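A Saturday at the Trumance student robotics open day

The Trumance building holds its student robotics open day once a year, in October, and this was my second time going. I went as a visitor with no connection to any of the teams. I run an after-school club in the next county with 11 members, and I wanted to see how larger programs organize their tables and what they expect students to have finished by fall.

Doors opened at ten. Parking is behind the building and fills up early, so I walked in from the street. At the front desk they hand you a folded map with the team areas on one side and the talk times on the other. The map was accurate except for one team that had moved to be closer to an outlet. Admission is free, but you have to register ahead, and they cap it at 500. The sign at the desk when I left gave the final registration count as 543, so they must have let the cap slide.

The main hall is one large room. Teams are placed along the walls and in two rows down the middle. The middle rows are louder and get more traffic. The wall spots get more power and more space, and the teams that had brought arms were mostly put there. Wheeled robots had the far end, where a practice course was taped out on the floor.

I started with the wheeled robots. Bivis is the name of the line-following league that most of the middle school teams enter, and its rules were posted next to the course. The robot has to be smaller than 50 centimeters on its longest side, must start from a standstill, and may be restarted twice without penalty. I watched four runs. Two robots finished. One lost the line at the second corner each time and was carried back to the table for a sensor change. The fourth drove off in a straight line and was picked up by its team before it reached the chairs. The students took notes after every run, on paper, which I liked and plan to copy.

After that I moved over to the sorting projects, which were the main reason I came. These are college teams, mostly first and second year students. The assignment is the same for all of them: a robot has to pick up small flat goods from a table and put them where they belong. How they do it is up to them. Some teams write the motions by hand. Others have a person guide the arm many times over and train a program on those recordings.

The Lu team had taken the second approach. They told me they spend much more time preparing the table than running the arm. Every session starts with the same objects in a new arrangement, and someone has to decide which arrangements are worth recording. They had a log of every attempt, with a short note on the ones that failed. The most common note was "two picked up at once." Flat packs stick together or slide under each other, and the fingers can't tell.

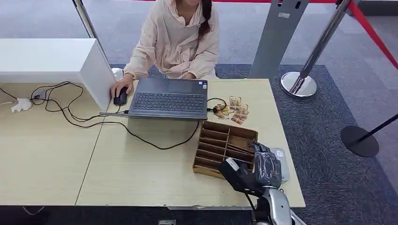 Arm Projects

The sorting stations all use the same basic items, and they are cheap. There is an arm with a black gripper, a laptop, a tray divided into narrow slots, and a few flat packets in brown and gold tones to pick from. The packets lie in a loose overlapping pile beside the laptop. I asked whether the pile was made harder on purpose and was told that a neat row is a separate, easier task that teams pass in their first month.

The slots are the hard part. They are narrow and close together, so a packet has to come in nearly upright and turned the right way. A small error in the angle and it lands across the dividers. One student explained that they score a placement only if the item stays in the slot after the gripper opens. If it leans on the next divider, it counts as half. I wrote that down too, since my own club has been arguing about what counts as a finished task.

I also paid attention to the cables, as I do everywhere. Power for the laptops and adapters runs over the tabletops, and at more than one station I saw loops of black cord lying close to where people had their hands. Our school would ask us to tape them down. The tables were plain light wood, pushed together in pairs, with worn front edges.

The Rilla team was working on the same assignment with hand-written motions. Their arm was slower but repeated itself well. When the pile was arranged the way they expected, it placed every item I saw it try. When a visitor was allowed to move things, it missed the first two and the students stopped it. They were open about this and said their next step is to add a check after each grasp, so the arm can tell when it is holding nothing.

Talks

There were three short talks in a side room with chairs. I attended the one on running a student project on a school budget. The speaker's main advice was to buy spare fingers for the gripper before anything else, as these wear out first, and to keep one computer that is used only for the robot. The slides are supposed to go up on the Trumance page. They were not there yet when I wrote this.

The second talk covered entering Bivis for the first time. I came in at the end and only heard questions. Registration for new teams closes in winter, and a team can be as small as two students.

Practical notes

Food is limited to a coffee counter and a vending machine. Bring lunch if you plan to stay past noon. The hall gets warm by early afternoon. Teams are easier to talk to in the first hour, and after that they are usually running something or fixing it. Younger children are welcome, but they have to stay behind the tape at the practice course.

I left at three. For our club I brought home the Bivis rule sheet, a copy of the scoring form from the sorting teams, and the address of a supplier for divided trays. We will try the neat row first.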